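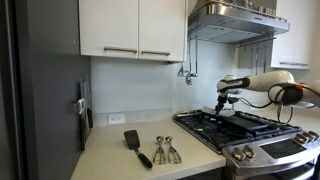
Spatula and scoops on the counter, griddle plate on the stove, arm over the back burners.

So I spent my Saturday making the same kitchen moves over and over, and I have the sore shoulder to prove it. If you've been reading for a while you know I signed on with Starkano last August to help teach their arm to do kitchen stuff. People keep asking me what that means day to day, and my answer at parties is terrible, so let me try it in writing.

There are two ways I show the arm a job. The first is by hand. You switch it into the floppy mode (not the official name), grab it near the wrist and walk it through the motion like you're teaching a kid to swing a bat. It's lovely for slow things. You can feel it when the gripper is coming in crooked, and you fix it without thinking.

The trouble is that your own body is in the way the whole time. Reaching toward the back of a stove while steering an arm that reaches over the same stove is like playing Twister with a refrigerator. I've bumped my head on the hood more than I'd like to admit, and there are ladles up there!

The second way is by remote. I stand off to the side with a controller in my hand, I move, it moves. I was awful at this for weeks. Your brain wants the arm to be your arm, and it isn't, it's longer and the elbow goes places yours doesn't. And there's no feel at all! With my own fingers I know when I've got hold of a spatula handle. With the remote I'm going by eye, and from where I stand a handle lying flat on a countertop looks a whole lot closer than it is.

The spatula is my favorite, by the way. Nice thick handle, easy to get the gripper around. Scoops, the kind you squeeze, are another story. They roll a little, they're shiny, and the two halves of the handle spread apart, so do you pick up one side or pinch both? I pinch both. I had a long back and forth with the folks at Paiva (they do the training side) about whether I should always do it the same way, and they said no, mix it up, put things down at different angles, come in from different directions. So now I lay everything out a bit sloppy on purpose, which my mother would be thrilled to hear.

My log on 5/2/20 says 75 good runs, plus a pile I tossed. I toss a run if I hesitate too long, because the arm will learn my dithering right along with everything else. The goal for this kitchen is 3,000, so, you know, see you in the fall. The Keststead kitchen comes after that and I hear the counters are higher.

One tip if you ever end up doing this yourself: clip your cables up before you start. Mine like to sag between the joint and the wrist, and I spend half my attention keeping them off the grates. I've got a bag of Velcro ties in the car that I keep forgetting to bring in.

Next week is more griddle. I'm going to try the whole thing left-handed on the remote and see how many I have to throw out.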